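Brovine Community Help - House, Garden & Kitchen

Removing the film and clip from stems without bruising them
Posted by Colar, 11 May 2022

Hello all, I hope this is the right section - I did look in Kitchen first, but it was mostly ovens. I have been preparing long green stems for a table display and I keep getting stuck at the same point, which is getting the wrapping and the little blue piece away without marking the skin. Pictures first, then the long version.

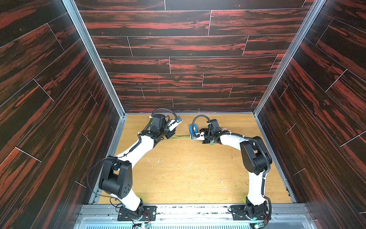
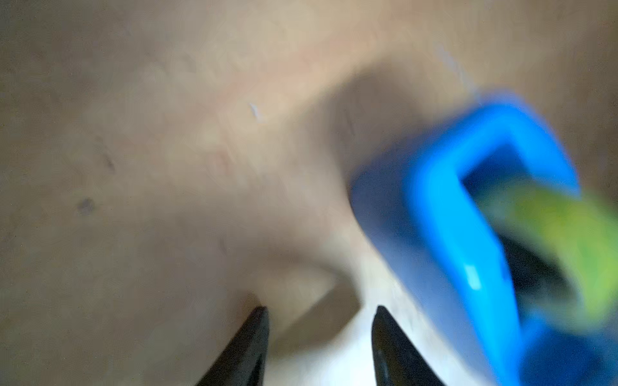
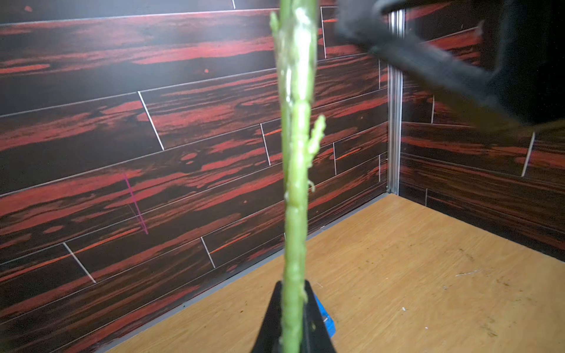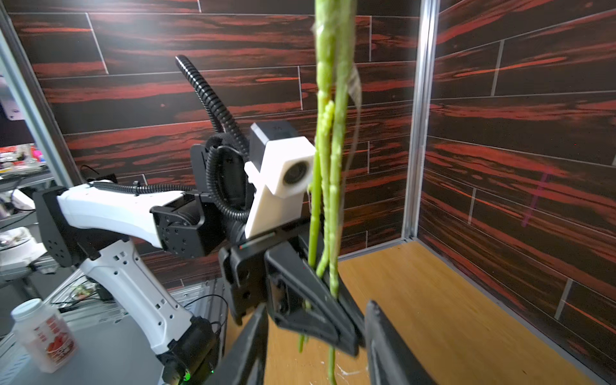
I bought mine as decorative stems with no proper label, so I couldn't tell you whether they are meant for eating, and I have no plans to try. They came in bundles, each with a strip of clear film and something blue holding the lower end. The film clings to every little knobble. If I pull from the top it snags on the side shoots, and if I start at the bottom I end up squeezing the stems far too hard. I have done one bundle and it took me most of a cup of tea and a good part of a second one. I have the rest to do for a lunch at Koresia (the hall, not the café) and the vases are 530 mm tall, so I can't hide the damage by cutting everything short. Is there a knack to it?

Michalík
Hello Colar, what a nice thing to be making. I did flowers for the hall one December and had much the same trouble, so here is what I settled on in the end.

Leave the blue piece on until last. It keeps the bottoms together, and you can hold the bundle there, low down, where the vase will hide any fingerprints. Then find the loose end of the film and peel it back along the stem, nearly flat against itself. Pulling it straight outwards is what takes the side shoots off. If it catches, stop and snip the film with nail scissors - don't tug, you will only be cross with yourself afterwards. Once it's away, lay the stems down and ease the clip open. Some of them are only tape, in which case cut on the side facing away from the stems.

I would also put a folded tea towel on the table first. A bare surface is surprisingly hard on anything waxy, and the stems roll about less. I stood mine in around 200 ml of water afterwards and they were perfectly happy overnight, though of course if yours are artificial you can skip that!

gardenshed2230
just cut the film off. scissors, two minutes

Colar
Thank you both, that is very kind. I tried the tea towel and the flat peeling this afternoon and only lost one small shoot, which I have put in an egg cup on the windowsill because it seemed a shame to waste it. The scissors came out for the stubborn bits, so you were each right in your way. Still not sure about the water - I'll scratch the bottom of one with a fingernail and see whether it's a real plant before I fill anything.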